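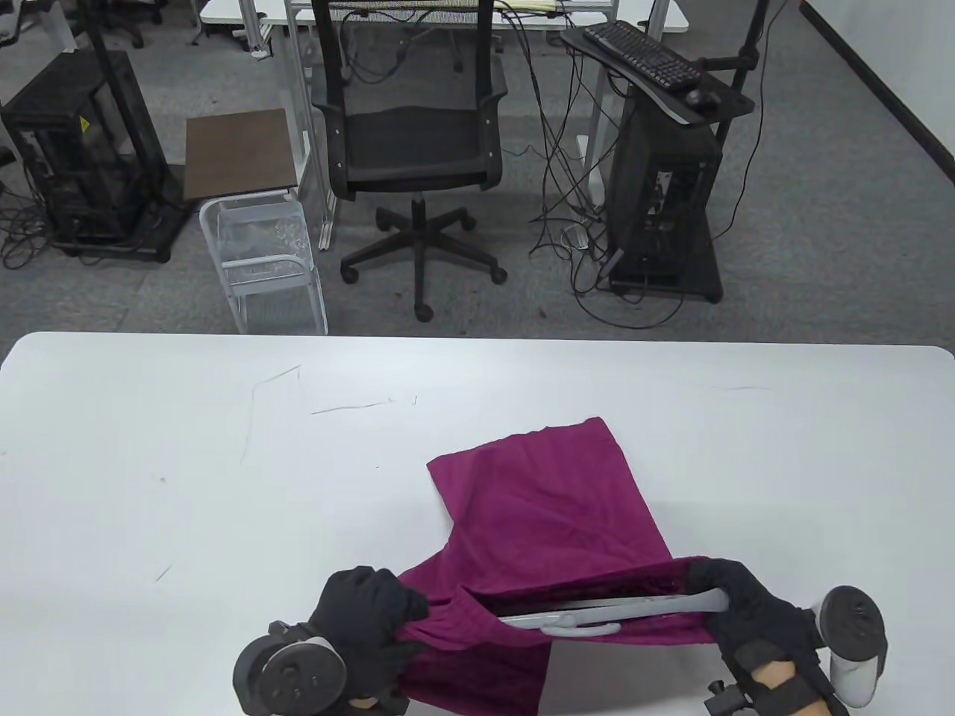
Fig. 5.1 Magenta garment held open at the waistband, black gloves worn.

5 Setting up the scoreboard for a football match

5.1 Before you start

This section covers the Flimemov outdoor scoreboard when used with the Flarnirar handheld console for eleven-a-side football. For small-sided games and tournaments with a running clock, see section 6. The board must already be fixed to its posts and connected to the mains as set out in section 3.

You will need:

the console, fully charged
the board key
the match sheet, with both team names as they should be shown
the four-digit pairing code from the label inside the board door

Consoles supplied before software version 3 do not have the Match menu. Update the console first (section 9.2). An older console will switch the display on and off but cannot set the clock.

CAUTION: Do not open the board door in rain. The seal only protects the electronics when both catches are closed.

5.2 Switching on

1. Unlock the door at the lower left of the board and set the isolator to ON.
2. Wait for the green lamp on the control card. The display runs through every segment once and then goes blank.
3. Check that all digits lit during the test. A single dead segment can turn an 8 into a 0 or a 6, and the fault may not show again until that number comes up. Note the position of any dead segment and see section 10.
4. Close the door and fasten both catches.
5. Press and hold the red key on the console until the screen lights.

The board draws 116 W with all segments lit at full brightness. If it shares a supply with a floodlight column, switch the floodlights on first. The surge when the lamps strike can reset the control card, and the clock will be lost if a match is in progress.

5.3 Pairing the console

A new console has to be paired once. It then finds the board each time both are switched on.

1. On the console, choose Setup, then Board, then Add.
2. Enter the pairing code. The code is not the same as the serial number, which is printed on the line below it.
3. Press OK. The board shows four dashes when pairing has worked.
4. Choose a name for the board. The name appears only on the console.

At grounds with more than one board, name each board after its pitch. If two boards have been left with the factory name, the console lists them in the order in which they answered, and that order can change from one match to the next.

Note: The console can store eight boards but can control only one at a time, except in Repeat mode (5.8).

If pairing fails with message 734, the board is already paired with another console and has been locked to it. Unlock it from the first console under Setup, Board, Release. If the first console has been lost, the lock can be cleared with the reset button on the control card. Hold it in until the green lamp goes out. This also clears the team names, the brightness setting and the stored match.

5.4 Entering the match details

1. Choose Match, then New.
2. Enter the home team name, up to ten characters. Longer names are cut at the tenth character and are not scrolled.
3. Enter the away team name in the same way.
4. Select the side on which the home team is shown. The factory setting is left as seen by spectators.
5. Check the preview on the console, then press Send.

Nothing is shown on the board until Send is pressed. This allows the next match to be entered while another is being played, for example when a youth fixture finishes shortly before a senior one. The console will warn you that a match is running. Choose Store, not Replace.

Names sent with accents or dotted capitals are shown in plain letters. The display has no means of showing marks above or below a character, although the console screen does.

5.5 Setting the clock

The clock may count up or down. Most football competitions use a clock that counts up and stops on the board at the end of normal time, with added time kept by the referee alone. Check the rules of your competition before changing these settings.

1. Choose Match, then Clock.
2. Set Direction to Up.
3. Set Half length. The range is 5 to 60 minutes in steps of one minute.
4. Set Second half starts at. For a 45-minute half choose 45:00 if the clock is to carry on, or 00:00 if each half is to be shown separately.
5. Set At full time to Hold, Run on or Blank.
6. Press Save.
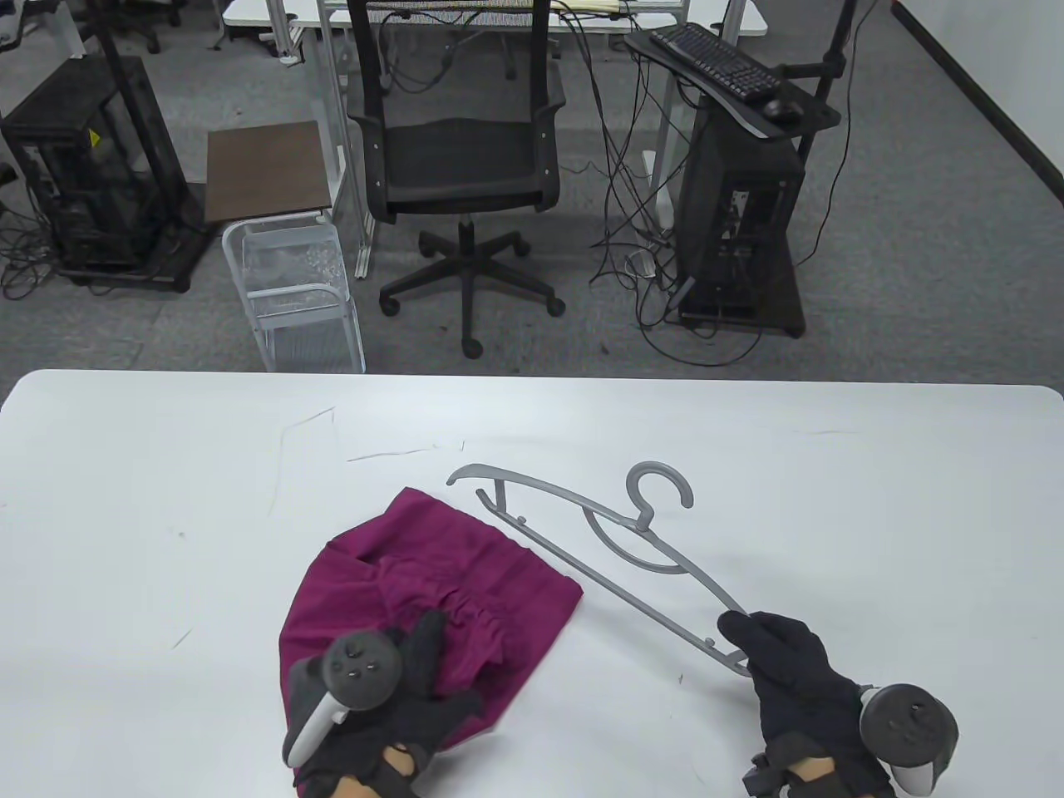

The Hold setting freezes the display at the end of the half, but the console goes on counting in its own memory. To see the true time played, press the clock key once. The figure appears in brackets for five seconds and is not sent to the board.

Set Interval to the length of the half-time break if you want it counted down on the board. The interval clock starts as soon as the first half is ended from the console and does not wait for the players to leave the pitch. Leave Interval at 0 to keep the half-time score on display with no clock.

NOTE: Half length cannot be changed once the second half has been started. If a match is shortened by agreement at half time, make the change during the interval.

5.6 Running the match

1. Press the green key at the referee's whistle. The clock starts on release of the key, not when it is pressed down.
2. To add a goal, press HOME + or AWAY +. The score changes on the board after two seconds.
3. To cancel a goal within those two seconds, press BACK.
4. To remove a goal later, press and hold HOME – or AWAY – until the console beeps.
5. At the half-time whistle, press END HALF twice.

Do not stop the clock for injuries or substitutions unless the competition calls for it. The green key has no effect while the keypad is locked. To lock the keypad, hold BACK and OK together; repeat to unlock. The lock should be used whenever the console is put down during play.

If the clock was started late, correct it with Match, Clock, Adjust. Each press of the arrow key moves the clock by one second. Hold the arrow key to move by ten seconds at a time. The board continues to show the uncorrected time until Send is pressed.

5.7 Range and position of the operator

The console works up to 600 m from the board with a clear line of sight. Brick stands, metal roofs and parked coaches shorten this. Operate the console from a seat that faces the board and keep the same position for the whole match if possible.

The signal bars on the console show the reply from the board, and a reading of one bar or none does not mean that commands are failing. A command that is not received is sent again until the board confirms it. The clock itself runs on the control card and is not affected by loss of signal. If the console battery goes flat, the board carries on with the last settings and the clock stops or holds as set in 5.5.

5.8 Two boards at one ground

Repeat mode sends the same display to a second board. It was tested by Kadir Öztürkmen on the paired boards at the Tapley and Walley ends, and the settings given here are taken from his notes of April.

1. Switch on both boards and pair each one.
2. Choose Setup, then Board, and select the main board.
3. Choose Repeat to, and select the second board.
4. Send a test score and check both displays by eye.

The second board follows the first with a delay of less than one second. On the second board, reverse the Home side setting if spectators view it from the opposite direction and the teams are to be shown on the side they are attacking from. This setting does not change over at half time. Change it by hand during the interval.

CAUTION: Do not release the main board while Repeat mode is on. Both displays will go blank and the match will have to be entered again.

5.9 After the match

1. Press END MATCH twice. The final score stays on the board.
2. Choose Match, then Save result, if the score is to be kept. Results are stored in date order and the oldest is overwritten when the memory is full.
3. Choose Display, then Off.
4. Unlock the board door, set the isolator to OFF and lock the door again.
5. Return the console to its charging cradle. The charge lamp is amber while charging and green when complete.

If another match follows on the same pitch, leave the isolator on and go back to step 1 of 5.4.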